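Bench notebook, suture practice – Wednesday

Bench 2, tissue pads. Carrying on from the last entry, where the pads from the Adeyemi order were tearing at the entry points. Iolo James trimmed the new batch this morning and left them covered in the cold tray. Start 9:20.

Purpose today: settle tail length and loop handling for the instrument tie before the September group comes through. Osaze Nwosu wants one written procedure in place of the three loose sheets in the drawer, two of which disagree on the number of throws.

Setup

Pad pinned at four corners over the cork insert, foam under the middle so the surface sits slightly proud. Enclosure lid down, side panels on, work light only. Rinse bottle and swabs at the left. Thread from the Plarnley box, dark braid, cut to 149 mm for all ties. Cut length was checked against the steel rule on the first few and then against the mark on the bench edge. The mark reads 1 mm long. Not corrected.

Pads weighed after trimming. Heaviest from this batch went 542 g, too thick for the shallow insert, so that one goes back to Iolo to be split.

Procedure as run

Bite first, square to the fold where possible. Pull through until the tail is short enough to control but long enough to grip without hunting for it. Wrap, reach, take the tail, lay the throw flat, change direction for the next. Same as the Fliseck sheet up to this point. The Fliseck sheet then says to trim the tail before the second throw. Tried that on the first row and stopped doing it, as the short tail slips back under the wrap and has to be fished out of the folds.

29 ties attempted before lunch, 9 rejected. Rejects by cause:

Tail pulled through: 4
Air knot: 3
Thread frayed at the jaw: 2

Air knots were all in the first row, all with the pad too soft in the middle. Extra foam added after that and no further air knots in this session. I would not put much weight on it with a single batch of pads.

Main finding is about slack. With the thread cut at 149 mm there is more of it in the field than the tie needs, and the excess goes down onto the tissue and sticks there. Once a loop is lying across the surface it is easy to confuse with the working strand. Both are dark, both cross the same folds, and the only reliable check is to follow the strand back from the jaws. A strand that passes from one instrument to the other can be under control while the rest of the same thread is doing something else lower down.

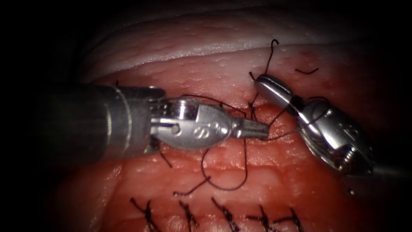 Two ways of dealing with the slack were compared. First, take up the excess before each throw by regripping closer to the bite. Second, leave the loop where it falls and keep it to one side. Regripping is slower, and each extra grip on the braid is another chance of fraying. Leaving the loop is quicker on the first throw and loses the time again on the second, when the loop has to be lifted clear. Preference is to regrip once, after the bite, and then leave it alone. Osaze prefers not to regrip at all and to cut shorter. Both positions recorded, to be tested.

Tail position matters more than I had allowed for. A tail standing off the surface can be taken from either side. A tail lying flat tends to go into a fold and picks up moisture, after which the jaws take tissue along with it. Bite angle may have something to do with which way it ends up, but I have not separated that from the curl already in the thread. The Plarnley braid comes off the card with a set in it. Stretching each length by hand for a few seconds before use takes most of this out. Add to the procedure.

Offcuts. Short cut ends left on the pad get mistaken for a tail. Happened to me twice in the second row. New rule for the bench: cut ends come off the pad before the next bite, into the dish, and the dish is emptied between rows.

Jaws

Fine ridges are holding braid fibers. Brushed out at the break with the soft brush and rinse. The two frayed lengths both came after a long run without cleaning, so cleaning goes between rows as well. Do not use the wire brush that lives in the same drawer. I have moved it.

Pads

Surface is better than the last lot. Horizontal folds hold a bite well if entered across them and poorly if entered along them. Row direction should therefore be marked on the insert before pinning. Iolo suggests a notch on one side of each pad at trimming, which would save looking for the grain under the work light. Agreed, he will do it on the next batch.

Glare off the wet surface is still a nuisance. Swabbing helps briefly. The Illeck diffuser sheet was tried over the work light and dimmed things too much to follow a dark thread into the folds. Removed. Might try it at half coverage.

To do

– Cut a set of threads at 120 mm and run one full row with no regrip, per Osaze.
– One row at 149 mm with a single regrip, same pad, for comparison.
– Redo the bench edge mark.
– Notched pads from Iolo.
– Withdraw the three loose sheets once the new one is checked. Keep the Fliseck one in the binder for the throw diagrams.
– More foam. The current piece has taken a permanent dip.

Stopped 15:40. Pads bagged and out, tray washed, dish emptied. Thread box is down to the last card.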